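Friday, April 17, 2020

I have now spent two weeks with the Feltitlow, the tabletop robot arm kit from Rendus. It costs $1330 before shipping. I have thoughts, and unlike the arm I can deliver them without a firmware update. Thread.

First, the box. It arrives as 152 parts and a poster. The poster is gorgeous. The poster is also the manual. If you drop a screw on it you will never see that screw again, as both are black.

Assembly took me a weekend. The Rendus site says "an afternoon," and to be fair it doesn't say whose, or in which part of July, when the afternoons are long.

The gripper is the best thing in the kit. Two flat fingers, they open wide, they close evenly, they don't wobble. Whoever designed it should be given a raise and then put in charge of the cable clips, which are a disgrace.

Software next. You get a starter pack of household tasks: drawer, light switch, cup, microwave. I skipped the drawer, on the grounds that my drawer doesn't open for me either.

So, microwave. The job is to find the door button and push it. One button. My nephew mastered this at two and we have regretted it ever since.
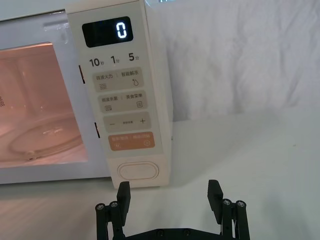 The app wants you to teach each target by hand. You steer the arm there, hit save, steer it back, and do it again until the progress bar stops sulking. I did 100 rounds. I have put less effort into some friendships.

Things the app calls "approach pose": being near the button. Things the app calls "contact event": touching the button. Things the app calls "recoverable fault": you'll want to move your coffee.

Support is handled by a reseller called Ogunleye, and they were great. Fast replies, full sentences, no bot. They told me to lower the speed setting, and then to lower it again. At the lowest setting it moves like my uncle leaving a party.

Somebody will ask how it compares to the Bollton kit. Bollton is cheaper, the arm is shorter, and the gripper feels like salad tongs. But the Bollton manual has pages — numbered ones, even. Pick your pain.

Would I buy it? If you teach a class or like tinkering, yes, wait for a sale. If you want lunch heated up, you already own two arms and they came with the cables inside.

Doing the cup next. Plastic cup. I've read the forum.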